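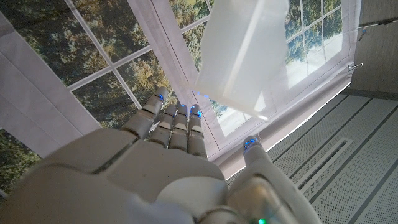

January 27, 2021
By the blog editor

I read a lot of long cultivation novels, mostly in translation and mostly a chapter a day on my phone. In August I went to the open day at Langlois, the small press in Clutville that puts out the English version of Sonden. I had meant to write it up the same week and then didn't. I kept my notes, so most of what follows comes from them.

Clutville is easy to reach if you drive and slow if you don't. I took the train and then a bus which goes round the whole of the industrial estate before it gets to the centre. The press is on the first floor over a print shop. Places had to be booked in advance, masks were needed on the stairs, and we went round in small groups with a gap between each. My slot was in the early afternoon and I was let in on time.

The first stop was the translation desk. Sonden runs to 913 chapters in the original and is finished, which makes life simpler for them than for people working on a story that is still coming out. They know who lives and who turns out to be an elder in disguise, so they can choose the right word for "uncle" the first time. The translators work in blocks and pass each block to an editor who does not read the original language. The editor marks anything that sounds odd in English, and it goes back.

They showed us one page in its different states. The first draft was stiff but clear. In the second a fight had been cut down because the same palm strike was described twice in a row. I asked whether readers complain about cuts and was told yes, every time, and that they now put repeated lines back in unless it is plainly a slip by the author.

The glossary took up more of the visit than I expected. It is a long spreadsheet with every sect, pill, sword and rank in it, and a column for who decided on the English name and when. The rank names were changed after the early volumes, and the old ones are still in there in grey. If you have the first printing of volume one you will have the old names. They have no plans to swap copies.
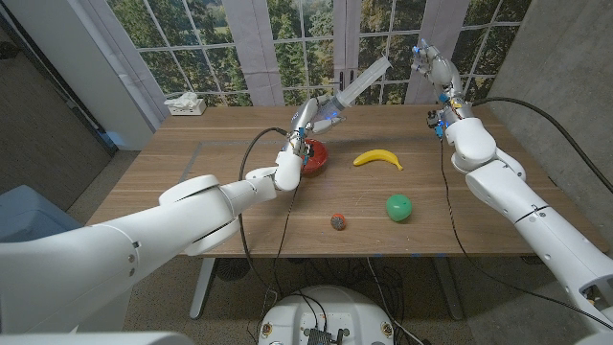 Covers and printing

The cover room is really the end of a corridor with a plan chest. Each volume of Sonden has had at least two rough covers made for it, and the ones not used were laid out to look at. I liked the rejected one for volume three better than the real one. It had the mountain gate in snow and no people on it. The shop chains wanted the hero on the front, so the hero is on the front.

Printing is done elsewhere. They used to use the shop downstairs for short runs but the books got too thick for its binding machine. The paper is now thinner than it was, and I did ask about this, having had a spine go on volume four. The answer was that the glue was changed last spring and the newer copies should hold up better. Mine has not been replaced but I did not send it in either.
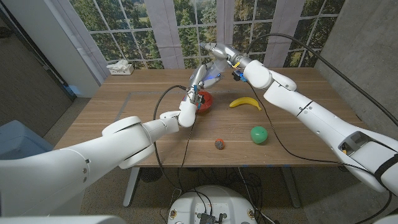
White robotic arms either side of a red bowl.

Genia

The last part was a short talk on Genia, the new series. It is a tower story, with a heroine who starts as a bookkeeper in a sect that is nearly broke. She can't cultivate at all for the first volume and gets by on knowing what everybody owes. We were given the opening chapters in a stapled booklet. I read mine on the bus and thought the start was slow, but the auction chapter is very good and I would carry on with it.

There will be 4 volumes to begin with, and more if those sell. The ebook of each comes out before the paperback. There was a question about audio and the answer was not yet.
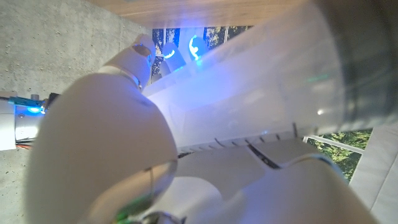

After the talk there was time to buy books. Prices were the same as online, without the postage, and I picked up the two volumes I was missing. Tea was not on offer because of the rules at the time, so bring a flask if they run it the same way again.

I was in the building for a bit under two hours. The stairs are steep and there is no lift, which the booking page did not mention. Parking is behind the print shop and free after midday. The next open day had no date when I asked, but bookings go up on the Langlois site under News, and the mailing list gets them a day earlier.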